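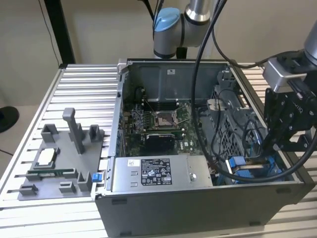 Gallery: Plevent Bench Cell

The Plevent is a two-arm bench cell that Sedbridge sells to repair depots, refurbishers and training labs that work on desktop computers. It comes as a kit on a slotted aluminum table, and it can be bought outright or rented by the month. The job on the table is a tower with the side panel off, the CPU socket open and empty, and the CPU waiting in the gray printed tray on the left. One arm is behind the back wall of the case. The other has the black gripper and is over the blue drive tray handles at the lower right.

Table
Aluminum extrusion with long parallel slots. Fixtures can go anywhere along a slot, so a different case size means moving a few bolts. We ship the table in 2 sections and you join them on site.

Parts tray
Gray, 3D-printed, with a recessed pocket for the CPU and a long slotted cradle underneath. Customers get the print files with the kit and may change them. If you would like us to print a tray for your own parts, send measurements or a sample part with the order.

Gripper
Black plates and linkages. Replacement fingers are kept in stock at Sedbridge and go out the next working day. Finger changes take one hex key.

Cables
The arm cables come down from overhead. Leave some slack so the arms can turn, but check that nothing drags across the motherboard before you run a new program.

Software
Programs are written in Yu, which is included for as long as you own the cell. The starter library has 9 routines for common desktop jobs, including CPU placement, memory seating and drive tray removal. Each routine can be run at slow speed first, and we recommend that for any case model you have not used before. Yu keeps a log of every run and will export it as a spreadsheet.

What it does not do
The cell does not handle laptops or all-in-ones. It does not open side panels that are held by rivets. Thermal paste is still applied by hand. Customers have asked for a paste tool and we have no date for one.

Trial at Prundorow
The refurbishing shop at Prundorow rented a cell and ran 200 towers through the drive removal routine. The shop kept the rental and added the memory routine after that. Most of their stops came from drive trays with a broken clip, which the operator then pulled by hand. We have since added a skip option to the routine, and existing owners can download it from their account page.

Ordering
Ask for part 502 if you want the full cell with table, both arms, one gripper, one tray and the software. The tray and fingers can also be ordered separately. Rental cells are the same hardware. Power and floor space requirements are on the specification sheet, and the form for a demonstration at Sedbridge is on the contact page.

Page updated 20/08/2024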